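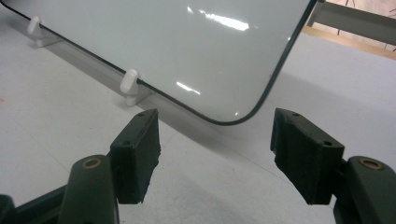 Visitación Rivas has spent most of her working life on edges. As head of finishing at Kosetti, which makes coated panels for kitchens and shop counters, she deals with the few millimetres where a surface stops and a trim begins. A glossy white panel with a thin black trim, held at the rim by small white plastic clips, shows most of what she looks for. "Gloss is unforgiving," she says. "You put it under ceiling lights and read the reflection. If the streak is straight, the coating is flat. If it wobbles, go back to the press settings." The broad rounded corner is the other place she checks, as trim under tension tends to lift there first.

Rivas joined Kosetti from Prendico, where she worked on adhesives. The change of material was smaller than she had expected. Most failures she sees still start with moisture and end at the glue line.

"People blame the glue," she says. "Usually the board was stored badly. It arrives cold, it goes straight on the line, and the bond never forms properly."

Boards at Kosetti now rest for 3 days before coating. The rule came in last September, after a batch for the retailer Karimi was returned with trim lifting at the corners. Rivas will not give the cost, but says more than 2000 panels were stripped and edged again.

The firm also changed its trim. The old profile was stiff and had to be warmed before it would follow a curve. The replacement, supplied by Amier, is softer and bends at room temperature, though it marks easily. Rivas regards this as an acceptable trade — scratches are found at inspection, while poor bonding may take months to show.

Inspection itself remains manual. Four people work in pairs and swap tasks every hour. Rivas tried longer turns and found that small faults were missed towards the end.

Asked about matt finishes, which now take a growing share of orders, she is cautious. They hide ripples but hold grease, and they cannot be polished without leaving a shiny patch. "I would still choose gloss for a counter," she says. "It shows the dirt, so it gets cleaned."

Her next trial concerns corner radius. Samples at 10 different sizes are due to go through heat and damp testing before the summer.

28 April 2025
By the Materials Desk

Related
Choosing a board core for damp rooms
Why edge trim shrinks
Storing sheet goods over winter

We use cookies to measure visits to this site. Accept all | Manage settings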